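Small Things on a Big Table
February 18, 2015

I love a tabletop that has just a few everyday things on it, and this little gallery is all about those. Glasses, tissues, a plate - stuff we grab all day long and hardly look at!

The glasses corner

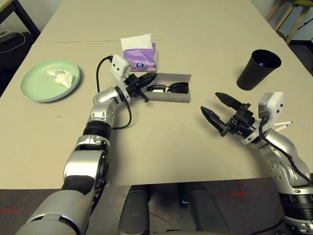
Eyeglasses cases are my favorite thing to collect (I own 14, two of them from the old Kuster shop). A plain gray interior is such a great match for black frames, and the white on the temple really pops against it.

Same table, closer in, and the lid makes a wonderful backdrop. 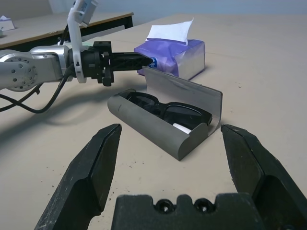

Open gray case, dark lenses, a bit of white cloth peeking out.

I could look at hard-shell cases forever. The rounded ones are the best to hold, too.

Room to breathe

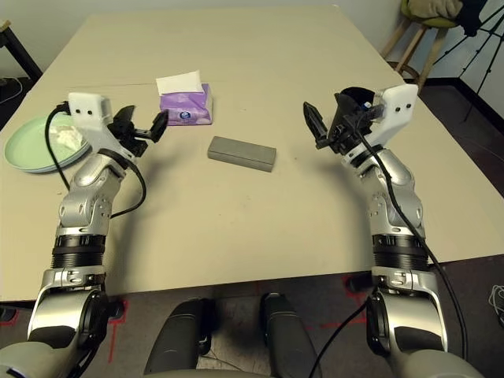 Leave lots of bare table between your things and every one of them gets its moment. I learned that setting up my Gerum shelf last November, and I've been clearing surfaces ever since!

And now for the color. Purple on beige - yes please.

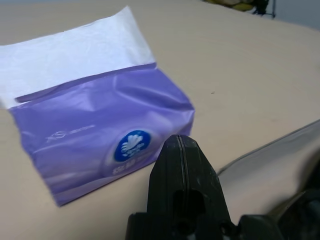

More galleries

Jolora teacups
Flesomix buttons, part 2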